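Looking after a worn wooden tabletop

A wooden table that gets used every day will pick up pale marks and rough patches. Most of them can be improved in an afternoon without stripping the whole top. These steps are for solid wood with an oiled finish. If yours is varnished, clean it as below but leave out the sanding.

What you need

A shallow tray of water
A kitchen sponge
Two dry cotton cloths
Washing-up liquid
80 and 249 grit won't do here – ask for a fine paper of 600 grit
Furniture oil (I use Drelten, but any clear one is fine)

Step 1: Set up the water

Keep the water in a tray on the table so you don't drip across the floor. A thin layer is plenty. Add one drop of washing-up liquid, wet the sponge and squeeze it out hard. Wood doesn't like standing water, so the sponge should feel damp and no more.

Put the tray down on a part you have already looked over. Worn finish is easy to miss until the light falls across it, as with the scuffed patch just to the left of the black tray.
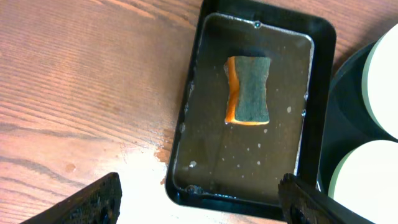 Step 2: Wash and dry

Wipe along the grain, a strip at a time, and rinse the sponge often. Go over each strip with a dry cloth before starting the next. Leave the table for 8 hours before you do anything else to it.

Step 3: Rub down the worn patches

Fold the paper and rub lightly with the grain. Stop when the patch feels smooth. Wipe off the dust with a barely damp cloth and let it dry.

Step 4: Oil

Put a little oil on a clean cloth and work it in, going slightly past the edge of each patch. Wipe off the extra after ten minutes. Pale areas may need a second coat the next day.

Lay oily cloths out flat outdoors to dry before you bin them – they can catch fire if left in a heap.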